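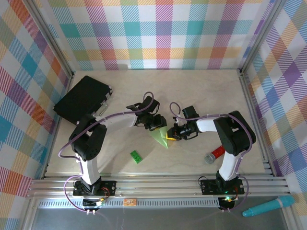

Ticket 2920 – Paper folding station, Paltordale
Subject: Light-green sheets springing open after the second fold
Opened by: Minttu Manninen
Assigned to: Tzu-hsuan Mak
Priority: Low
Status: Closed, 4th May

Reported issue
Triangular pieces from the light-green stock do not stay flat. Points lift within a minute of folding. White stock from the same supplier (Camacho) holds its crease on the same tabletop.

Log

Mak: Checked sheet size first. Sheets are square to within tolerance, so the points should meet. Asked Manninen for the pack label.

Manninen: Label says Murex 120. The order was for Murex 80. Pack of 64 sheets, 40 left.

Mak: The heavier sheet explains the lift. Folded one across the grain and one along it. Across the grain the layers crack slightly at the tip and open again. Along the grain the first fold holds, the second opens a little.

Bermúdez: Could we weigh them down overnight?

Mak: Tried with a flat book on five pieces. Four stayed closed, one reopened at the long edge. Acceptable for display, too slow for the June session.

Valdovinos: Scoring the line before folding works better. Used a blunt bone folder and a steel rule, light pressure, one pass. Two passes cut through the surface.

Mak: Confirmed on three sheets. No lift after an hour.

Resolution
1. Score both fold lines on the remaining heavy sheets – one pass only.
2. Fold along the grain.
3. Replacement pack of the lighter stock ordered, reference 763.

Open item: Rosales to correct the weight on the standing order. The plaid backdrop fabric stays as it is; the request to change it goes in a separate ticket.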